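Reframing the old noticeboard

September 10, 2025

I have been putting off the noticeboard since April. It used to hang by the back door at my aunt Delia's, and when she moved she passed it to me along with a box of drawing pins and a curtain pole I still haven't found a use for. The backing had gone soft in the corners and there were holes all over it, so pins fell out as soon as you shut the door.

I took the old backing out first. It was held in with tacks, 54 of them, which I know only because I put them in a jam jar as I went and wanted to see if I could use them again. I couldn't. Most of them bent on the way out.

The frame itself was fine once it had been wiped down. One corner had opened up a little, so I ran some wood glue into it and left it under a pile of books overnight. Stavros says I should have used a proper clamp. He has offered to lend me his before, and I always forget to ask.

For the new panel I went to Nedelcu, the hardware shop near the station, and had a piece cut to size. They were quick and it cost less than I expected. The first cut was 2 mm too wide and I had to sand one side at home, but I think I measured it wrong. Sanding took me roughly 15 minutes, with a break to shake out the dust sheet.

I thought about painting the frame white to match the kitchen. Safta was against it and I've come round to her view. A dark frame hides finger marks, and I didn't fancy stripping it all back again if I changed my mind.

Next is deciding what goes on it. The bin calendar, obviously, and the dentist's card, and the list of phone numbers that lives on the side of the fridge at the moment. I would like to keep takeaway menus off it this time. At Delia's they were four deep and you could never find the one you wanted.

It will go up in the hall at the weekend, between the coat hooks and the meter cupboard. I need two longer screws for that wall, so it's back to Nedelcu on Saturday morning.

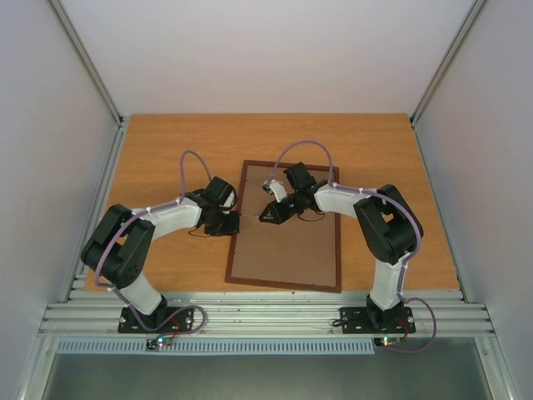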